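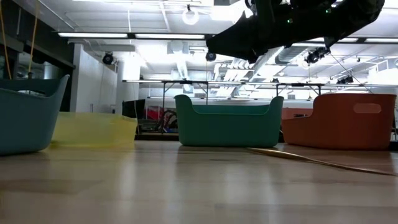 Four colors, one table

Senga Dow has sorted parts at Sternescombe since August and doesn't think much of color coding. "People love a colored bin," she says. "Then they're in a hurry and the green one is full of everything."

The bins came from Brilto. Does the low front help? "For reaching in, sure. Things hop out, too."

I mention the claim that sorting time dropped 20 percent. She wants to know who held the watch. "We did 300 pieces that day. Try it with 600 – then call me."

She would keep the yellow one, maybe.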